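Short thread on moving a paper recipe collection into something the family can search. I started in December and finished last month.

The collection was my aunt Clotilde Mallet's. 86 cards, two notebooks and a folder of clippings. Most cards have no title, only a first ingredient, so alphabetical order was no help.

I typed everything myself. I tried scanning with text recognition first, but her sevens look like ones and I did not want to guess at oven temperatures.
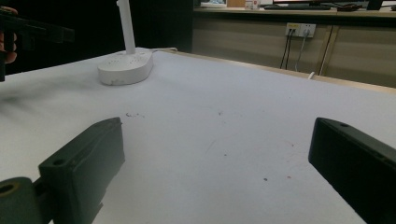
Units took the longest. She wrote "a glass" for flour and for milk, and my cousin Gwenaël says those were 2 different glasses. I weighed both and put grams next to her wording. For sorting I would want a wide, plain surface, and a smooth white tabletop is good for this — you can see stained card edges against it. Dark wood hid a few of mine.

Tags: I began with 40 and cut them to 7. Soup, bread, main, side, sweet, preserves, holiday. If a recipe fit two, it got two. Nesrin Canpolat talked me out of tagging by season.

Keep the notes in the margins. "Too salty for Papa" is in the file exactly as she wrote it. So is the plum cake she crossed out twice and then copied again on a new card.

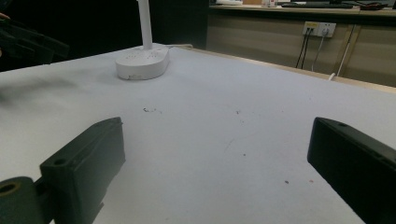 White desk lamp, toward the back of the table.

Storage is one plain text file per recipe, in one folder. Copies went to three relatives. The originals are in a box at my place in Kellden, in the same order she kept them.

Next up is her canning notebook. It has no page numbers and half of it is in pencil, so I will post again when I get through the pickles.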